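4.2 Comparing the two fingertip sets on the bottle

I'll start with the squeeze bottle, because it ate up most of our time and it's the object where the two fingertip sets really came apart. For the plates and the bread we could have written one short paragraph and gone home. The bottle is a different story. It's round, it's glossy, it rolls if you so much as brush it, and it gets narrow right where a planner that only looks at the overall shape would like to grab.

Both sets mount on the same gripper body, so swapping them takes a hex key and a bit of patience. The Jonum tips are the stock ones, hard and flat. The Emach tips have the same outer shape but a softer pad glued to the inside face. Everything else stayed put: same arms, same table, same Clernance controller with the same speed limits. We ran 538 bottle grasps in all, split between the two sets, and we alternated them by session so that one set didn't get all the good lighting. (Lise Lavoie pointed out after our pilot runs that morning sun was doing strange things to our detector, and she was right.)

The wrist camera is what the grasp planner uses for its last correction before closing. Its view is tight, and both fingers stay in it the whole time, so we can measure the offset between fingers and object straight from the picture. Figure 3 gives you the kind of input the planner has to deal with when the bottle is up against a plate.
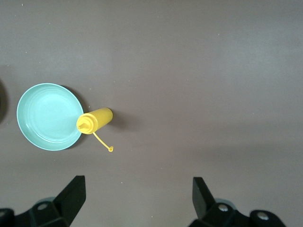

Figure 3. Wrist camera view with the gripper open. The bottle's nozzle overlaps the rim of the plate, and the cap hangs off its tether to the side.

I like this layout because it's nasty in a very ordinary way. The nozzle end is more or less off limits, since a finger coming down there hits the rim first. The tether is thin enough that our segmentation model drops it about as often as it keeps it, and when it does keep it, it sometimes decides the strap is part of the body and shifts the grasp center down toward the cap. We ended up masking out anything thinner than a finger's width. It's a crude fix and I'm not proud of it, but it got rid of most of the silly grasps.

With the mask in place, the hard Jonum tips failed 151 times over the full set of bottle trials, and the softer Emach tips failed 82 times. Most of the hard-tip failures were the same thing over and over: one finger touched slightly before the other, the bottle rolled, and the fingers closed on nothing. The soft pads seem to forgive that. They drag on the plastic just enough to hold it until the second finger arrives. We did try slowing the closing speed for the hard tips, and it helped a little, but it also made each trial so long that I lost interest in it as a real solution.

The soft tips aren't free, though. They pick up dust off the table, and once they're dusty they act a lot like the hard ones. We started wiping them down every Monday and then, when that clearly wasn't enough, before every session. I'd love to tell you exactly how much grip is lost per hour of use, but we didn't log the wiping in the first half of the study, so I can't.

The second thing we wanted to know was whether the fixed camera could replace the wrist view for this step. It would be nice if it could - one less cable running down the arm, and one less calibration to redo whenever somebody bumps a wrist.

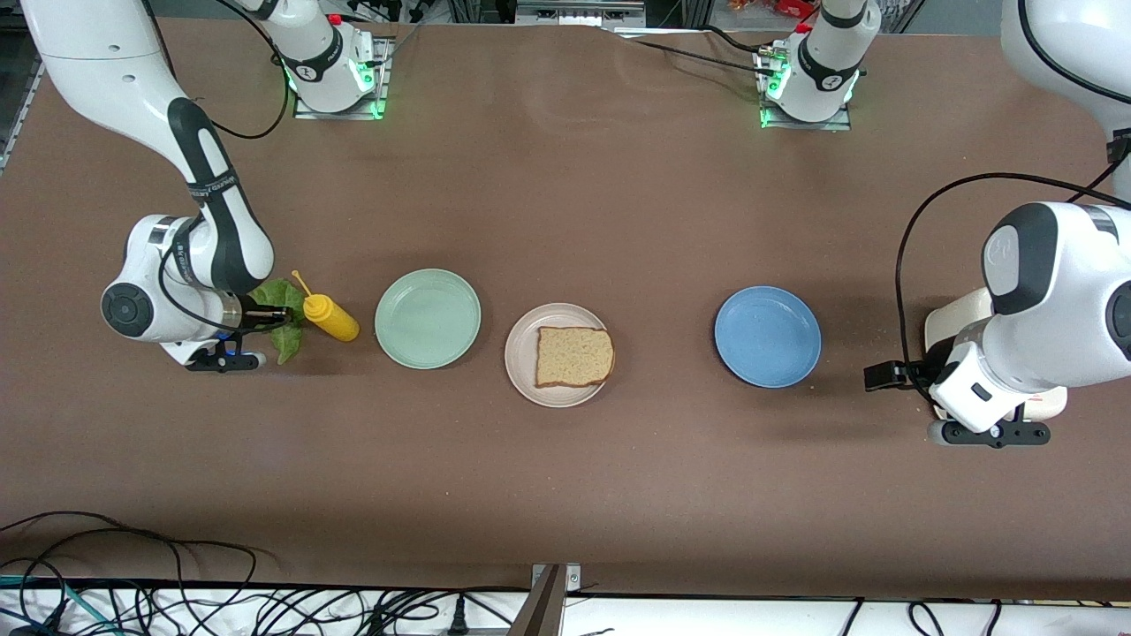

For picking a target and deciding which arm should go for it, the fixed camera did fine. It covers the whole work area, both arms included, and the Ouellet matching code we borrowed for plate detection hardly ever mixed up one plate with another. Where it fell down was the last stretch of the approach. Once an arm bends low over the table, the gripper tends to sit between the camera and the very thing it's reaching for, and whatever is under the fingers is guesswork from then on. Low, flat items like lettuce suffer most from this.

So we kept both. The fixed view picks the target and the arm, and the wrist view takes over for the final correction. Across all objects we logged 1,358 grasps with this setup, and the bottle numbers given earlier are part of that total. The per-object breakdown, plates and bread included, is in the next section.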